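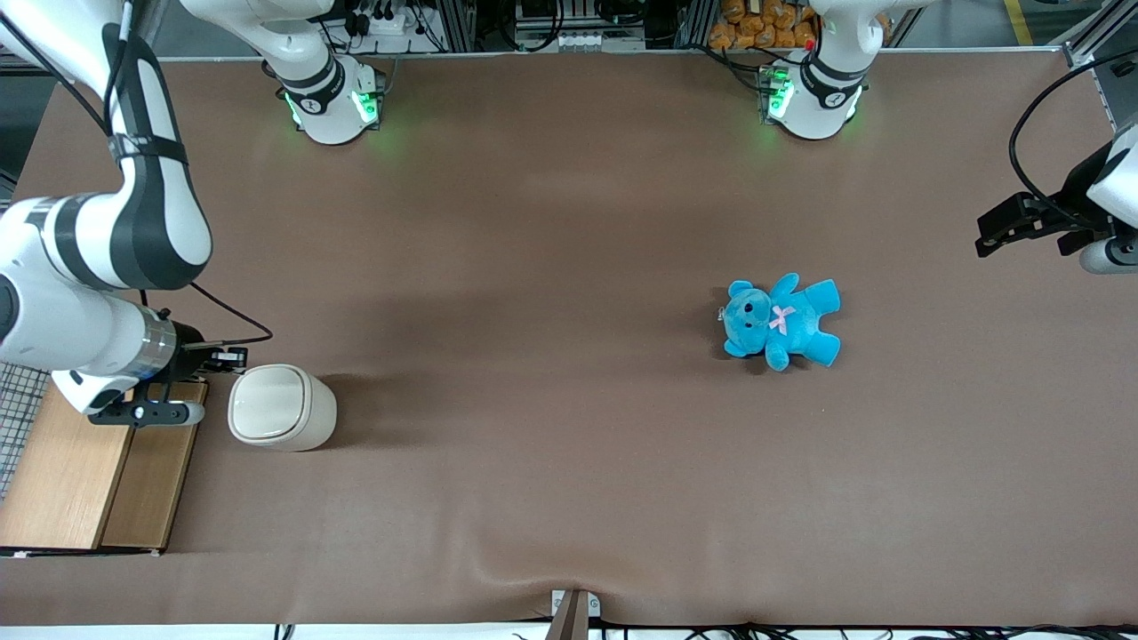

Trestel table cover, brown, matte: review after one season

The Trestel cover is sold by the roll as a protective sheet for worktops. I bought one in April to replace an oilcloth that had gone sticky, and have used it on the large table ever since. The supplier was Adside, and the roll arrived in a cardboard tube with no instructions.

Fitting

Unroll it the evening before. The sheet has a strong curl from the tube, and the inner end is worse than the outer. Cut with a long blade against a straight edge; scissors leave a ragged line. I allowed 51 mm of overhang on each side. With hindsight the front needs more, as a short overhang gives a clamp very little to hold.

No fixings are supplied. Tape lifts within a week. Small metal clamps hold far better, though a single clamp in the middle of an edge pulls the sheet into a fold at that point. Els Boersma fits hers with a batten along the full edge, and gets a flatter result for the price of a strip of pine.

Surface

The finish is properly matte. Under a ceiling lamp there is no glare, and pale items stand out well against the brown: white plastic, light wood, a light-blue teddy bear. Dark screws and black cable ties are also easy enough to find. Very small brass parts are not.

It does not lie perfectly flat. Soft wrinkles remain after weeks of use, mostly across the middle. They do not affect sorting or packing, but a sheet of thin paper laid on top will not write cleanly. I tried a cool iron through a tea towel on an offcut. The wrinkles eased and were back the next morning.

Wear

Dry dust brushes off. A damp cloth is acceptable if the sheet is left to dry before anything is put on it. Tea leaves a ring. Dragging a bin or a board across it marks the surface slightly, so lift them.

Compared with the Valtonen mat

The Valtonen is thicker, lies flat from the first hour and costs a good deal more. It is also shiny, and it stops short of the ends of a long table. The Trestel covers nearly the full width in one piece.

Rating: 4 out of 5. One mark off for the curl and the missing clamps. I have already ordered a second roll, this time with a wider overhang in mind.

Petronella Zwane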